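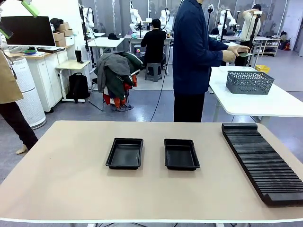 About Uretti

Uretti reads the fine print on small loans made in poor countries with money from rich ones. We started because we kept seeing the same brochure: a woman, a sewing machine, a loan of 60 dollars, a smile. We wanted to know what she paid back. The brochure never said.

We are 6 people. Some of us used to work for lenders, and one of us used to write the brochures. We don't lend money, we don't advise investors, and we don't hand out seals of approval. Lenders ask us for a seal fairly often. What they usually want is a logo they can put next to the word "ethical," and we have yet to hear anybody define that word in a way a borrower could use in an argument with a loan officer.

What we do

We collect loan contracts and work out the full yearly cost: interest, fees, forced savings, "training" charges, insurance the borrower didn't ask for. Then we compare it with what the lender tells the public. The results go into Pledus, our open list of loan terms, with names and addresses of borrowers taken out. A flat rate of 10 percent can look gentle on a poster. Charged on the original sum until the last payment, with a fee on top, it is a good deal less gentle, and we think a person signing with a thumbprint should be told so first.

We also read annual reports. "Reached 2000 families" is a sentence we meet in some form every year. Reached how? Are they still in business? Did they borrow from a second lender to pay the first? If a report doesn't answer, we write and ask, and we publish the reply or the fact that there wasn't one.
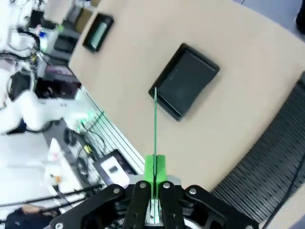 A dark tray on the beige tabletop.

Who runs it

Hamisi Masanja is our director. He spent years as a branch bookkeeper and still checks the repayment tables by hand before anything goes into Pledus. Questions about method should go to him. The Kemppainen Notes, our working papers, come out when they are ready, and we stopped promising a schedule after missing two.

Who pays for it

You should ask this of any group like ours. Most of our money comes from small yearly gifts. We take nothing from banks, microlenders or funds that invest in them. We did accept one grant from the Vimard Fund, which later bought shares in a lender we cover. We sent back the unspent part in July and marked every entry the grant had paid for. Readers can decide for themselves what those entries are worth.

Where we may be wrong

Contracts reach us from people who are unhappy with them, so our list leans toward bad loans – we know that, and we say so on every page of Pledus. If you have a fair contract, send it. We would like to see more of them.

Page last revised 2 April 2025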